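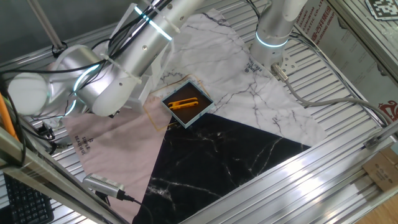
Kenduno is our method for teaching two robot arms a small job from very few demonstrations, and we're delighted by how many of you have written in about it! The test job is humble: one plastic clip, one shallow square tray. We like a busy background, so the tray sits where the pink, white marble and black marble sheets meet, and the policy has to cope with all that veining.

How many demonstrations does it need?
Five per task. We tried two as well, and it did better than any of us expected - but five is where it settles down.

How was it tested?
Over 3968 trials at our Dunullow lab, 1933 of them with a background the policy had never met in training. Rosalba Costa ran the August batch and is still smiling.

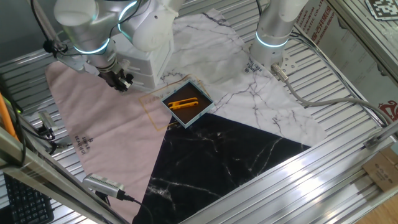 Clip in the tray, with the black two-finger gripper on the left arm.

Why a clip?
It's an awkward shape! Two long prongs mean the angle of approach really matters, and a small error shows up at once. 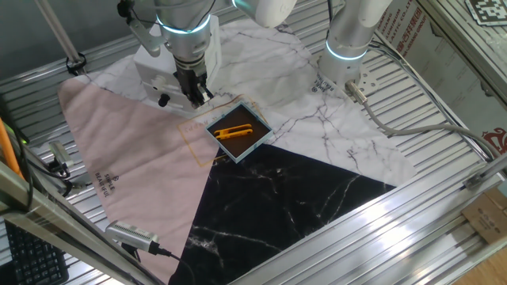 We also like that anyone can get hold of one, so other labs can repeat the work cheaply.

How does it differ from Besta?
Besta learns each arm separately. Kenduno learns them together - slower to train, far nicer to watch.

Is the code out?
Yes, since 1 Sep 2025, with the Carbone training scripts included.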